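Coloteo Tabletop Set: Data Card and Handling Rules

7 min read

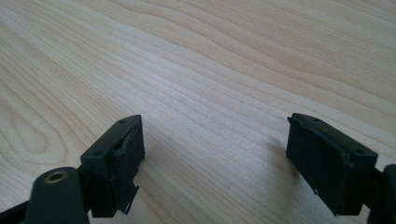 Open gripper over a bare tabletop, with pads showing ragged edges.

Welcome, and thank you for taking the time to read this before you download anything! We know data cards are the part people skip, and we've skipped a few ourselves. This one is on the long side because it is also our rule book. The same pages are used by the folks who record for us, the folks who review the recordings, and (we hope) by you, so that everybody is working from one text.

## What is in the set

Coloteo is a collection of short recordings of tabletop tasks, made with hand-held grippers that carry their own camera. The current release holds 1,706 recordings. Of those, 599 come from the Ninh site and the rest from Drimorcombe. We hold back 251 recordings for testing, and we ask that you leave them out of training even if you are only trying something out on a slow afternoon.

The tasks are plain household ones: picking up, setting down, sliding, stacking, folding, and handing an object from one gripper to the other. Each recording comes with a one-sentence task label, a site name, a gripper number, and a pad note. The pad note is the part that people write to us about most, so it gets its own section further down.

The tools for reading the files are in a separate package named Clotero. You don't strictly need it, but it will save you some squinting at timestamps.

## Before recording

These rules came out of a good many mistakes at both sites, and most of them were written down the same week the mistake was made.

- Clear the work surface completely before the first recording of a session. Cups, pens and phones go on the side shelf, and so does the roll of tape you are sure you'll need in a minute.
- Wipe the surface with a dry cloth. If you have used a damp one, wait until the table is dry before setting anything on it.
- Open the gripper all the way and look at both fingers. Check the screws, check the pads, and check that neither finger block wobbles on its mount.
- Take one opening view with the fingers apart and nothing between them. Both finger blocks should be visible, with open table between them.
- Write the pad note now, while you are looking at the pads. Please don't do it from memory at the end of the day.
- Keep the lights as they are for the whole session. A pale tabletop washes out easily in bright light, and changing the lamps halfway through makes it very hard for a reviewer to compare the first recording with the last.

The opening view is kept with the session and is never trimmed, even when it looks dull. It lets a reviewer check the state of the tool without having to hunt through a whole recording for a clear look at it.

## Pads and the pad note

The pads are the soft faces on the inside of the fingers, and they take all the abuse. The note uses four words, and we'd ask you to stick to them even when a more colorful one comes to mind.

Clean: edges straight, surface whole, nothing lifting.

Rough: edges ragged or slightly raised, but no strip has come away.

Frayed: some material is torn or hanging from a finger. Say which finger, left or right, as seen from the camera.

Bare: part of the gripping face has no pad left on it.

If the two fingers differ, write both, left one first. The opening view at the top of this card would be written "frayed, rough": there is a torn strip of thin black material hanging at the bottom of the left finger, and the right pad has thin flaps along its upper rim. Small scuffs on the finger block itself, such as the light gray one on the right, don't go in the pad note at all. They can go in the general remarks if you feel like it.

Rough pads may be used for any task. Frayed pads may be used as long as the loose material stays clear of the gripping face and doesn't touch the object, and the reviewer has to agree with that call. Bare pads stop the session. Swap them out, take a fresh opening view, and start a new session number. We inspect every gripper again after 50 recordings no matter what the note says, and please put the old pads in the bin - a half-worn pad left in a drawer will find its way back onto somebody's finger block.

We used to ask for perfect pads every time. That rule was dropped in March after a long back-and-forth between the two sites. A set made only with fresh pads would give you a rather flattering idea of how these tools look in daily use, and we'd much prefer that you see the wear and have it labeled.

## During recording

Hold the tool in a relaxed grip and move at the speed you would use at your own kitchen table. There is no prize for being fast. If you drop something, keep going and mark the recording as a drop. Drops are useful to people!

Stop at once if a finger block comes loose, if a pad slips, or if a hand other than your own comes into the work area. Faces, papers with names on them, and screens are not allowed in any recording. If one sneaks in, the whole recording is deleted, and that includes the nice ones.

## Review

Every recording is looked at by one person who did not make it. The reviewer compares the opening view with the pad note, reads the label against what was done, and marks the recording as kept, fixed, or removed. "Fixed" only ever means that the words were changed. We don't edit the pictures.

## Known gaps

Light tabletops are much more common in the set than dark ones, and shadows tend to be soft. Most of our recorders are right-handed. The early Drimorcombe sessions have pad notes written afterward from the video, and these carry the tag "late note" so that you can leave them out if you wish.

## Using and citing

You may use the set for research and teaching. Please cite it as "Coloteo Tabletop Set, release of September 25, 2022" and say whether you kept or dropped the late-note sessions.

If you find a pad note that doesn't match its opening view, open an issue with the session number and the word you would have used. We read all of them, though it can take us a little while to answer when both sites are recording.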